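I went to the Galteck open day in Veres on March 20, 2022, and I have been thinking about it ever since. I run a small after-school club (kids of 8 to 11, very sweet, very loud) and I would love to take them to the next one, which I hear is planned for October. Before I write to the organizers I want to be sure I understood what we were looking at, so I can prepare the children a little.

The part I liked best was the two-armed robot working by the yellow tables. I stood at that demonstration so long that I missed the coffee and most of the talk in the main hall! What puzzled me was how it handled the big dark pointed piece. I would have picked it up with one hand and moved on, but it used both, one on each side. Is that because the piece is heavy, or is it something the machine simply has to do? And do you think children this age would stay interested, or is it too slow for them?

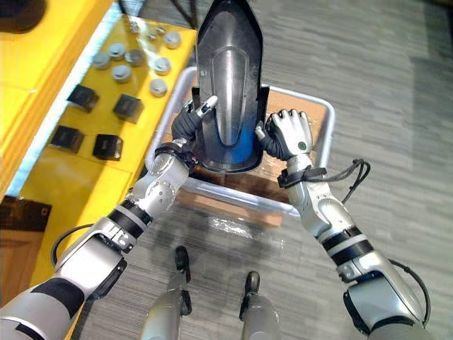 ## 3 replies

### Reply by Keith Wragg (marked as helpful)

How lovely that you want to bring a club. I took mine to the same event and I would do it again tomorrow, so let me try to be useful, even if I ramble.

I asked one of the staff pretty much your question about the two hands. Her answer was that weight has little to do with it. The piece is wide and smooth and narrows toward one end, and with a single hand it tends to swing around wherever it is gripped. If you hold it from both sides near the wide end, it stays where you want it. Try it at home with a big serving platter and just your fingertips, and you will feel what she meant. My group did this with paper plates on the bus and then with a real tray, which I don't recommend on a bus.

It also helps to let the kids look closely at the hands before they get caught up in the arms. Mine wanted to talk about the arms, the legs, the cables, everything at once. Once I asked them to look only at the fingers, they quieted down and started drawing.
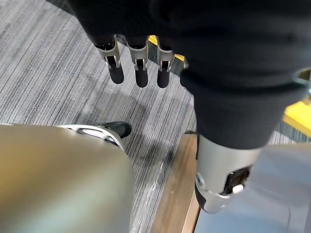
*Three of the fingers pointing down over the carpet. The tips are black and rounded and the metal above them is silver.*

After that, ask them to find out where they bend their own fingers when they pick up a book, and compare. We spent a whole club afternoon on that, with cardboard strips and string, and it cost us next to nothing.

On your other question, yes, it is slow for children. I would plan on two short visits to the robot with something else in between. The Vudberg stand had a sorting table where kids could do the job by hand, and that was a very good thing to do before coming back – they watched much more patiently once they had tried it themselves.

A game that worked for us was "what is on the table." Each child gets a quick look and then turns around and tells a partner what was there and how it was laid out. They remembered far more than I did.
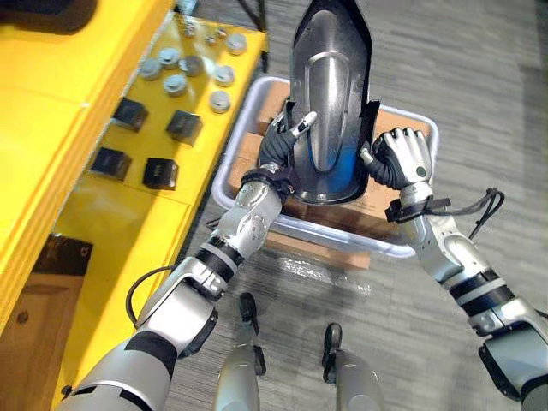 *Both hands on the dark piece above the white bin. The round gray caps and the black blocks are on the yellow surface to the left.*

Write to the organizers early. They had over 374 visitors on the day I went, and groups had to be signed up ahead of time.

### Reply from rirero_reader

two hands = more stable. also some of these robots are run by a person and some aren't, so ask which it is, the kids will ask anyway

bring snacks, the food line was long

### Reply from another visitor

I agree with Keith about the slow part, though my niece (she is 8) would have stayed all day if we had let her. I'd just add that it matters a lot where you stand. From straight on, the arms hide half of the piece. We moved over a few steps and got a much better idea of its shape – from one side you see the back, and from the other you see the hollow side with the raised rim. That made the grip make sense to me as well, with a hand at either edge and fingers going over the rim.
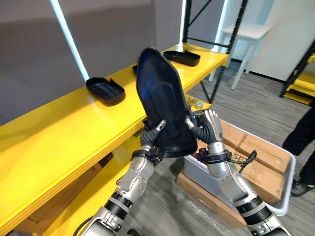
*The hollow side, with a hand at each edge. Black trays on the yellow shelf behind.*

I don't know what the finished product is supposed to be, sorry. I did ask, but the gentleman I spoke to was from the Rirero booth across the aisle and was only guessing, so I won't repeat it. Maybe your club can ask and report back to us? I would read that with pleasure.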